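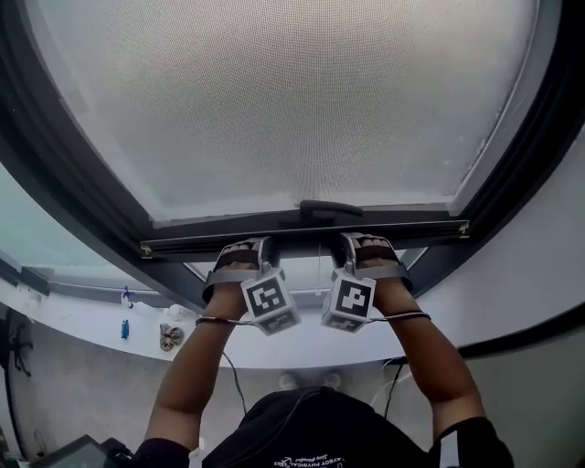

Filed under: Town & Visitors / Meeting Notes

Mekidholm Visitor and Heritage Group
Minutes of the July meeting, held in the upstairs room at the old customs house

Present: Ebere Bako (chair), Adebayo Lawal, Apostolos Kalogeropoulos, Temitope Garba (taking the minutes)
Apologies: Vignesh D'Souza, who sent his notes on the bus by email

The meeting opened at 6 in the evening. Ebere welcomed everybody and thanked Adebayo for bringing the plum cake, which was much enjoyed and rather slowed down the first item.

1. Minutes of the last meeting
Agreed as a fair record, with one correction. The footpath to Agbayani leaves the town by the lower bridge and not the upper one, as Apostolos kindly pointed out, having walked it more times than he cares to remember. Temitope apologised and will put it right in the copy kept at the library.

2. The town page for the new visitor guide
This took up most of the evening. Apostolos read out his draft opening, which describes Mekidholm as a river town at the southern end of the Tukalon valley and a handy place to stay for anyone going on to the hill villages. Everyone liked it very much. Adebayo wondered whether "handy" made us sound like a place people only pass through, and there was a long and friendly talk about this. In the end the word was kept, but a sentence about the market square will go before it.

The origin of the name was harder. Apostolos has found two explanations, one meaning "the ford by the alders" and another having to do with a family who kept the mill. Ebere felt that the guide should give both and say plainly that the matter isn't settled. Adebayo's aunt has always favoured the mill, and he asked for this to be noted. Both will go in.

The draft runs to 5 pages and the printer has room for 4. Temitope offered to go through it and trim the part on the grain trade, with Apostolos looking over her shoulder, as he put it.
Action: Temitope and Apostolos, before the next meeting.

3. The Agbayani bus
Vignesh's notes were read out. Bus 121 will keep its morning run up to Agbayani through the autumn, but the late afternoon one back is still in doubt. He has written to the bus office and had a polite reply that didn't say a great deal. Ebere said that without the return bus we can hardly suggest Agbayani as a day out, and it would be a great pity to lose it from the guide, the old bathhouse there being such a lovely thing to see on a clear day. It was agreed to leave the paragraph in for now and to hold back the times until we know them.
Action: Vignesh to write again, and to ask for a date by which they will decide.

4. Signs at Plilletti
Adebayo has been out to the Plilletti crossroads and reports that the brown sign for Mekidholm is still pointing up the quarry road. More than one visitor has ended up at the quarry gate, and the people there have been very good about it. The roads department says that the post itself needs replacing before the sign can be turned. Adebayo will keep at them.

The wording of the welcome board by the river was looked at again. The group still prefers "Mekidholm, gateway to the Tukalon valley", though Apostolos would like it recorded that he finds "gateway" a tired word and would be happy with the name alone.

5. Guided walks
Temitope has three people willing to lead the Sunday-best walk, as we all now seem to call it, from the square to the mill and back along the river. She would like a fourth, for holidays and colds. The walk will be kept to an hour and a half – last summer's had a way of turning into an afternoon.

6. Any other business
Ebere has been given a box of old postcards of the square and the lower bridge and will bring them next time for everyone to go through. If anyone knows how to get old glue off card without spoiling the back, she would be very glad to hear from them.

The key to the upstairs room is now kept at the bakery.

Next meeting: same room, same time, Adebayo in the chair while Ebere is away.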